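Larkier Tabletops - Pale Blond Finish

Cafe, kitchen and craft room tops, made to order in our Mernthorpe workshop

G'day, I'm Clive Stockdale, and I look after the table side of things here at Larkier. The pale blond is the one I get the most emails about, so I've put everything I know about it on one page. It's a light top with fine, straight grain, and it takes the light beautifully - you get a soft sheen across the middle of the table when there's a bright window or a lamp nearby.

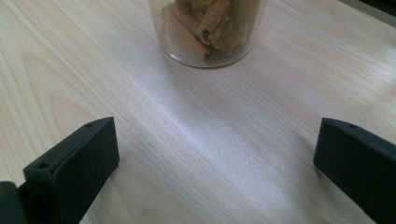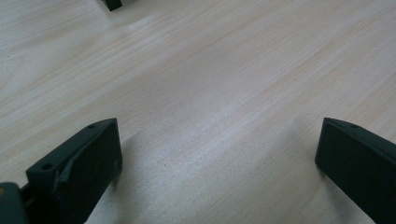

What the grain does

Most of the top is tight, straight lines, but every one comes up a bit different. Some have a patch of those big arched cathedral shapes along one side, with slightly darker tan bands running through, and I'm a sucker for those! You can see them down the left of the first photo, the one with the clear cup on it. The colour shifts a fair bit as you walk around the table too, warmer in one spot and greyer in another. Tiny dark specks turn up now and then and we leave them alone. If you want a very plain piece, or a very busy one, put it in the order notes and Lilla will go through the stack for you.

Sizes and price

The standard rectangle is 90 cm wide and comes in 2 lengths, dining and bench. The dining length is $2690 with legs, delivered to the metro area. The bench length is priced on request, as the freight jumps around so much. Custom widths are fine, just ring first so we can have a yarn about what you're after.

Living with it

I've had one at home for years (three kids, one dog, a lot of Vegemite). A soft damp cloth does the everyday wiping, then a dry tea towel along the grain. Please use coasters under hot mugs, and skip the scourers altogether. Dzifa Osei bought hers for her pottery studio and emailed in June to say she keeps a felt mat under anything with a rough base, which I've since pinched for my own place.

If you do get a scuff, send me a photo before you try anything from the supermarket shelf.

Ordering

Lead time is roughly 20 working days from deposit. Colour samples are free and go out in the ordinary post. We pack each top face down on foam with the legs boxed separately, and Kofi Bonsu on our delivery run will carry it in and put it together for you if you tick that box at checkout.

Stairs are okay, but tell us how many flights.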